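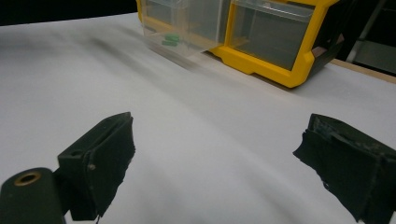
发件人:Natália Antunes
收件人:Usedari 节目讨论邮件列表
日期:2025年6月3日
主题:Re: 《Jilley 夜谈》十月换时段,嘉宾名单怎么排

各位好:

先回 Erasto 的信,原文留在下面,方便没跟上前面讨论的人看。

Erasto Swai 写道:
> 大家好,
> 电台那边通知,《Jilley 夜谈》从十月起由晚上十点提前到八点半播出,时长不变,还是一小时。
> 我有两个问题。第一,八点半这个时段原来是 Waweru 的音乐点播,听众年纪偏大,不一定愿意听三个人坐在一起评新闻。第二,Musyoka Okoth 八点前还在剧场排练,赶过来最快也要八点四十。他是固定搭档,前十分钟没有他,开场怎么办?
> 另外,第一期的嘉宾我提议请 Hortensia Yupanqui。她去年来过一次,反响不错,收到的听众留言有200多条。
> 请大家在这周内给个意见,我要回复排播组。
> Erasto

一、关于听众

点播节目的老听众会走掉一部分,这个避免不了。我查了上一季的记录,《夜谈》一共收到2,356条留言,其中提到“太晚了,听到一半就睡着”的有600条。这些人换到八点半应该能听完整。我的意见是不改节目内容,只把第一段的新闻评论缩短,从二十分钟减到十二分钟,省下的时间给点歌。Waweru 的片头音乐可以保留两周,作为过渡,之后再换成我们自己的。点歌的具体做法要和 Waweru 的编辑商量,我还没有联系他们,等排播组正式发文以后再谈比较合适。

二、关于 Okoth

我和他通过电话。他说排练到十一月中旬结束,之后可以准时到。这一个多月里有两个办法:

1. 前十分钟由主持人单独播报,把原来放在结尾的听众来信挪到开头。
2. 提前录一段他的单口,每期四五分钟,开场时播。

我倾向第一个办法。录播的单口和当天的新闻常常对不上,去年春天试过一次,他讲的那场罢工当天下午已经谈妥了,后来又在直播里花时间更正。Okoth 本人没有意见,他只要求来信部分不要念他的绰号。他还问,迟到的这几期车费能不能报销,我说要问 Erasto,请你直接答复他。

三、关于第一期嘉宾

同意请 Hortensia Yupanqui。她的新书九月底出版,出版方 Emel 正在安排宣传,时间上应该没有冲突。要注意的是,上次她谈地方选举时和 Okoth 争得比较厉害,有一段两个人同时讲话,后期没有办法分开。这次请导播提前说明发言顺序,话筒也分开控制。

还有一点,她只接受到现场,不接受电话连线。如果她从外地过来,住宿费要走嘉宾预算。这一季的嘉宾预算还没有批下来,Funmilayo Ojo 负责这一块,请她看到后回复一下,能不能先按去年的标准报。

第二个嘉宾席位还空着。我问过一位写电视评论的同行,他要看那天的截稿时间,下周才能答复。有别的人选请直接在列表里提出来,写清楚能来的日期和想谈的题目,不要只发一个名字。

四、其他

旧时段最后一期仍按原计划播出,不做告别特辑。上次会上有人提议剪一期精彩片段,我看过素材,很多段落离开当天的新闻就听不懂了,剪起来工作量也大。如果有人愿意做一个十分钟以内的版本放在网站上,我可以提供录音目录,播出节目里就不占时间了。

网站上的节目表由 Usedari 统一更新,大家不要自己先改。上次改早了,有听众按新时间守在收音机前,结果听到的是天气预报,还打电话来投诉。

意见请回复到列表,不要单独发给我。附件里是新的分段时间表草稿,只改了前半小时,后半小时和现在一样。

Natália Antunes

--
退订或修改接收方式,请登录列表管理页面。
回复本邮件将发送给列表全体成员。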